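4. Where the shared objects went

4.1 Borrowing as a form of housekeeping

The second part of our study concerns things that belong to everybody in a building and are therefore looked after by hardly any of them. Earlier work on shared workplaces has mostly asked who is allowed to use what. We were more interested in the duller matter of where the object is put down afterwards, and what the next person says on failing to find it.

The material comes from Kikley, a former dye works let out by the floor to small firms and workshops. Tenants share a kitchen, a loading bay, a long corridor and a cupboard known as the Bomon, after the maker's plate on its door. The lease gives every tenant equal use of the Bomon. It doesn't say what the Bomon is for, and in the years since the lease was drawn up this has been settled by habit, then unsettled by new tenants, then settled again in a way that pleased the people who had been there longest.

We interviewed 14 tenants and asked each to keep a diary of things borrowed, lent, mislaid and resented. The last of these headings was added after the pilot, when it became clear that people were writing such entries under the other three anyway. Diaries were kept through August, a month chosen because the building is quiet then. It is also the month in which tenants go on holiday and lend one another their keys, and the entries were a good deal livelier than we had planned for.

4.2 The note and its career

Most disputes at Kikley begin with a note. A note is taped to the thing, or to the place where the thing ought to be, and asks in the politest possible terms for its return. We collected these where tenants would part with them. The early ones are addressed to a general reader ("Could whoever has the trolley please bring it back, thanks"). Later ones narrow their audience without naming it ("Could the person who needed the trolley on the second floor please remember that there are other floors"). By the third round the audience is one man, everyone knows which, and the note still says "whoever".

Nordin's account of courtesy between neighbours treats this vagueness as kindness. Ingegerd Nordin spent two winters in a block of flats with one laundry room, and she argues that a note which names no culprit allows the culprit to behave well without having been caught. We think this holds for laundry rooms. At Kikley the culprit generally adds a reply in pencil, and the reply is not always a credit to the theory.

Figure 3. 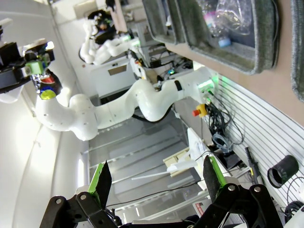 The pencilled replies fall into two kinds. In the first, the borrower disputes the facts: the trolley was brought back, it was brought back on time, it was in better order than when it left. In the second, the borrower accepts the facts and disputes the tone. Replies of the second kind were longer, and drew further replies from tenants who had never used the trolley and had no wish to. One sheet, kept for us by the tenant of the ground-floor bindery, carries remarks in so many hands that the original request can only be read by holding it up to a window.

It would be easy to take this as a failure of the sharing arrangement. Tenants themselves did not see it so. Asked whether they would prefer to buy their own trolley, nearly all said no, and several were offended by the question. One told us that a trolley of her own would have to be kept somewhere, and that she would then have to lend it to people.

4.3 The Hashemi method

The one formal attempt at reform was a signing-out sheet, brought in by the Hashemi print shop and still called the Hashemi method, not always fondly. Each borrower was to write a name, an item and a time of return. The sheet was hung inside the Bomon on Thu 25 January and was well kept until the pen went missing.

A second pen was tied on with string. The string was then borrowed. Entries from this stage on are in whatever came to hand, and the column for time of return fills up with words such as "later", "soon" and, in one case, "Flernon", the name of the café across the yard. We were at first inclined to throw these entries out as unusable. On reflection they tell us more than the proper ones. A tenant who writes "Flernon" has said where she can be found, and anyone who wants the stepladder badly enough can walk over and ask her for it. Judging by the diaries, a fair number did, and stayed for lunch.

What the sheet recorded, then, was chiefly the whereabouts of people. Objects followed them about the building in a manner that tenants could predict quite well and describe hardly at all. Newer tenants relied on the sheet and were often let down. Older tenants ignored it and went straight to the bindery, where the stepladder usually was.

We return to the bindery, and to the matter of the kettle, in Section 5.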